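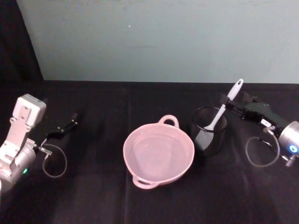
The two arms of the student robotics project at Banau, with the bowl and utensil cup used in the kitchen exercise.

Search this site
Enter keywords
Search

Student Robotics Should Be Graded on the Record, Beyond the Demonstration

By Marleny Bedoya
Aug 1, 2020

The Banau student robotics course has completed its first full cycle, and the school is now deciding how the work should be assessed when the course resumes. The present rules give most of the grade to a single public demonstration. I believe this is a mistake, and I would ask the faculty to correct it before the next group enrolls.

The kitchen exercise shows the difficulty well. Students are given a pair of arms, a cloth-covered table and a few household items, among them a pink bowl with two handles and a white spatula standing in a mesh cup. They must program the arms to move the spatula from the cup to the bowl. An adult visitor may find the assignment slight. A long handle leaning at an angle presents itself differently each time the cup is turned, and a gripper that closes a little too high or too low will tip the cup over. Fourteen-year-old students have spent entire afternoons on the approach alone.

In the last cycle, 20 students took part and together logged 3882 attempts. Each attempt was entered in a shared notebook with the starting position of the objects, the change made to the program and the result. One team recorded 342 attempts before it was satisfied with its grip on the handle. Its entries are careful, and they show a method improving from week to week. On demonstration day the same team dropped the spatula and received one of the lowest marks in the course. A team with far thinner notes succeeded on its only run and was placed near the top.

Slavica Berisha, who teaches the course, has defended the current arrangement at two faculty meetings. Her position deserves a fair hearing. She holds that a machine must work when it is asked to work, and that students who go on to employers such as Trenov will be judged by that standard. She also notes that parents and sponsors attend the demonstration, and that the occasion gives the course its energy in the weeks after January, when attendance used to decline.

I do not propose to abolish the demonstration. I propose that it carry a smaller share of the grade and that the notebook carry a larger one. Engineers in any serious firm are expected to explain what they tried, what failed and what they changed – and a student who can do so at 14 has learned something that one good run cannot measure. Each team should also be allowed several runs on the day, with every result reported.

The Stankevičius workshop, which lends us bench space, already reviews its apprentices in this manner. Our students' notebooks are complete and available in the school office. I ask my colleagues to read several of them in full before the vote on the new grading rules.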